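Parallel boards on the garage floor – how do you all keep yours tidy?

ferdi_auer
Posted 08/02/2026
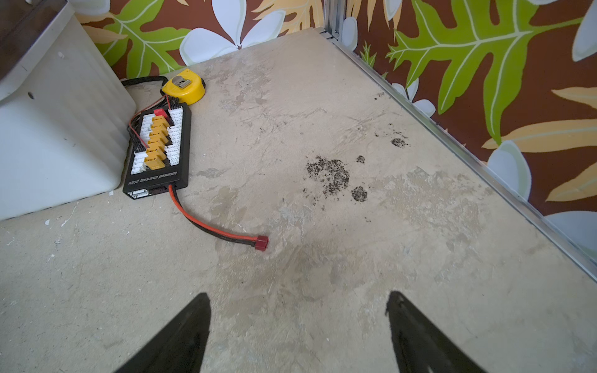

I've been putting off sorting out my charging corner since June, and I finally got down on my knees this morning and had a good look at it. The parallel board still lives on the concrete, next to the big white bin, and my tape measure has somehow moved in with it. I like the bare floor for charging, I really do, but the leads wander everywhere and my back is not what it was! Does anyone have theirs up on a shelf?

hositz_hobbyist
Hi Ferdinand, good to see you posting again! I'd keep it on the concrete, personally. I had mine on a pine shelf for 2 years and never felt easy about it. A paving slab from the garden store would lift it up a bit and you could sweep around it.

SiufongP
I'm going to disagree, kindly – floors collect grit, and grit gets into balance ports. Mine sits on a ceramic tile on a metal cart, waist high, and I can read every label without my glasses (well, nearly). Six XT60s side by side is plenty for me, I never fill them all anyway.

hositz_hobbyist
Fair point on the grit, but a cart rolls. I've watched one roll.

SiufongP
Lock the wheels, my friend!

jurance11
Whatever you pick, check that the packs are close in voltage before you plug them in together. And do you use that red Deans lead much, Ferdinand? I swapped all mine over years ago.

ferdi_auer
All the time, my old charger takes it and I'm fond of the thing. I think I'll try the slab first, and Siu-fong, I'll give the ports a brush tonight. The tape measure can go back in the drawer.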